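Trirnance Drift

A small top-down drift racing game for Android. Pick a car, start at stage one, and slide through gates to score. There are 11 stages. The first needs 222 points to pass, later ones 400 or 500.
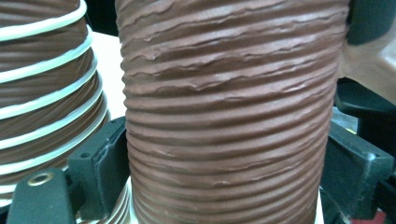

Brown ridges, close up.

Building
Open the project folder in Android Studio and run the Mullia target. Sound files sit in assets/audio. Progress is saved on the device only.

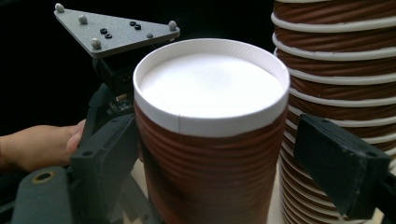
Paper cup with a ribbed brown sleeve.

Known issues
The handbrake button sticks on some tablets. Restart the stage to clear it.

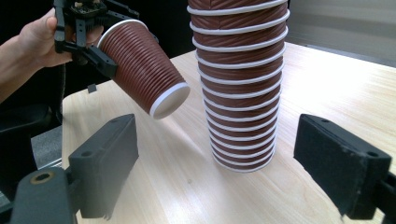
Ghost laps do not load on the Tikkanen track yet. A fix is planned for the next build.

License: MIT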